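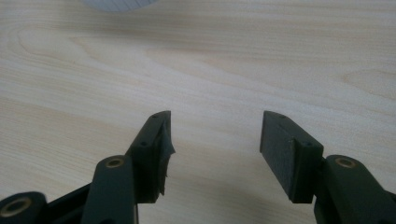 Veta clara en un tablero de madera, con luz difusa.

Zenevix publica la versión 5 de su revelador RAW con un nuevo tratamiento del detalle fino en paisaje

Zenevix ha puesto a disposición de los usuarios registrados la versión 5 de Lirnora, su programa de revelado de archivos RAW. La actualización modifica el motor de enfoque y reducción de ruido, orientado ahora a texturas de baja amplitud como musgo, corteza, hojarasca o roca mojada, habituales en la fotografía de paisaje de detalle.

El cambio principal es la separación del enfoque en dos etapas. La primera actúa antes de la interpolación cromática y corrige la pérdida de nitidez del objetivo a partir de un perfil medido. La segunda se aplica después del mapeo de tonos y trabaja por bandas de frecuencia, con un control independiente para cada una. En la versión anterior ambas operaciones compartían un único deslizador, lo que obligaba a reducir el enfoque general cuando aparecían halos en ramas finas contra el cielo.

La base de perfiles pasa a incluir 227 objetivos, entre ellos 13 macro con correcciones distintas según la distancia de enfoque. Los perfiles se descargan por separado y no requieren reinstalar el programa. Los creados por el usuario en versiones anteriores se conservan, aunque deben convertirse desde el menú de preferencias.

Para el ajuste del algoritmo, la empresa recurrió a un conjunto de 1.508 archivos tomados en el valle de Derar entre el otoño y el deshielo, todos con trípode y a sensibilidad base. Según las notas de la versión, las series incluyen horquillados de enfoque y de exposición de un mismo encuadre. Zenevix no ha publicado los archivos ni los resultados por modelo de cámara.

El apilado de enfoque deja de ser un módulo externo. Lirnora alinea las tomas, compensa el cambio de escala debido a la respiración del objetivo y genera un archivo lineal que admite revelado posterior. La función no corrige el desplazamiento de hojas o hierba entre disparos; en esas zonas el usuario debe elegir manualmente la toma de referencia mediante una máscara.

También se amplía la gestión del color. La prueba en pantalla admite los perfiles de los papeles mate de Purves y señala por separado los tonos fuera de gama en sombras y en luces. El aviso de verdes saturados, frecuente en escenas de bosque, puede desactivarse.

La actualización es gratuita para las licencias de la versión anterior. El catálogo se convierte al abrirlo por primera vez y el formato resultante no es legible por ediciones previas, por lo que las notas recomiendan hacer una copia de seguridad. El soporte técnico de la versión anterior se mantendrá hasta julio.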